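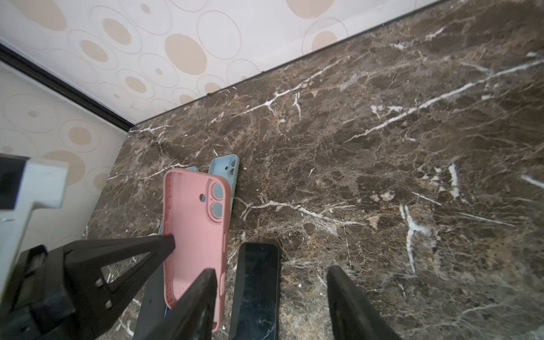
Chapter 4
Surfaces That Collect Things

I once lost a library card for 57 days. I know the number because the library charged me by the day, and a very patient woman at the desk read it out to me. The card was on my kitchen counter the whole time, under a phone case I no longer used, which was under another phone case I no longer used. I had wiped around that little heap every evening for almost two months and never once picked it up.

So let's start there, with the counter.

In Chapter 3 we worked on closed storage – drawers, cupboards, the box under the bed. Closed storage is forgiving. You can shut the door on it and have people over. Open surfaces are a different kind of problem, and in my experience students find them harder, even though there's so much less stuff involved. When I taught this course at the adult learning center in Bumcombe, I used to ask everyone on the first Tuesday to write down the messiest spot in their home. Hardly anyone wrote "the closet." They wrote things like "end of the counter by the wall" and "that corner where the phone stuff goes."

I love that phrase, the phone stuff. Every home I've ever worked in has a place for it, and it's almost never a place anyone picked. You come in, you put your phone down, you take the old case off and try the new one, and then the old one stays where you dropped it. It's a perfectly good case! You paid for it. It might fit somebody's phone. And it's light and flat and does no harm, so there it sits.

4.1 What we mean by a landing spot

A landing spot is any flat surface where things get put down in passing. Counters, the top of the fridge, the arm of the couch, the second stair. I want you to keep it separate in your mind from a home, which is the word we've been using since Chapter 1 for the place an object goes back to when you're done with it. Your keys may land on the counter, but their home is (I hope) a hook.

Trouble begins when an object has a landing spot and no home. It lands, and it has nowhere to go next. I call these objects stranded. A stranded object isn't trash and it isn't in use. Spare phone cases are my favorite teaching example, and you'll meet them again in the exercises, but the same goes for loose batteries, the little tool for opening the SIM tray, instruction leaflets, single earbuds, and the button that came in a tiny bag with your coat.

Corners are the worst. A pile in the middle of a counter gets in the way of chopping onions, so it has to move sooner or later. A pile near the back corner, where two walls meet, can sit there for years. I've seen it over and over.

4.2 The trouble with a busy pattern

I grew up with a plain white counter and every crumb showed. My mother hated it. Later I rented a place in Womville with a dark, speckled one and thought I'd been handed the keys to paradise, because it looked clean no matter what I did to it. It took me a good long while to notice that I'd also stopped seeing the things I left on it.

Marble and other veined stone does the same job very well. Your eye is already busy following the lines, and a small object becomes one more shape among the rest. Add a patterned wall behind it and you've got even more to look at. I'm not telling you to rip anything out, and please don't write to me about your wallpaper (people do). What I'd like you to do is test your surfaces with your hand as well as your eyes. Once a week, run your palm along the full length of the counter, right into the corner. Anything your hand bumps into, you pick up and name out loud. Yes, out loud. You'll feel silly for a week or so.

4.3 Three questions for a stranded object

When you've got the thing in your hand, ask:

Does it belong to something I still own?
If I needed it tomorrow, where would I look first?
Would I notice if it were gone?

The first question sorts most phone accessories in seconds. If a case fits a phone you traded in, it can leave the house. If it fits the phone in your pocket and you like to switch colors, wonderful, keep it, and let the second question choose its home. A shallow drawer near where you charge is usually right. I keep mine in an old Marchuk cookie tin, and when the lid stops closing, something has to go.

The third question is slower. Don't rush it. I've had students stand there with a case in one hand and their coffee in the other for a full five minutes, and I think that's time well spent.

A word on value, too. We worked through the cost of keeping things in Chapter 2, and I won't repeat the whole table, but remember that a stranded object costs you mostly in attention. You lift it to wipe. You shift it to put the groceries down. The wiping and shifting are tiny, and you do them again the next day.

4.4 Before you begin the exercises

You'll need a tray or a shallow box, a damp cloth, and your notebook. A Ferkeo drawer tray is fine if you bought one for Chapter 3, and so is a baking sheet. Choose one landing spot only. If you choose the whole kitchen you'll be tired and cross by lunchtime, and you'll blame me.

Write down where the spot is, what lives next to it, and what time of day things tend to arrive there. Mine fills up between six and seven in the evening. Leave everything where it is for now – we'll clear it in Exercise 4A, and you'll want your "before" notes to compare.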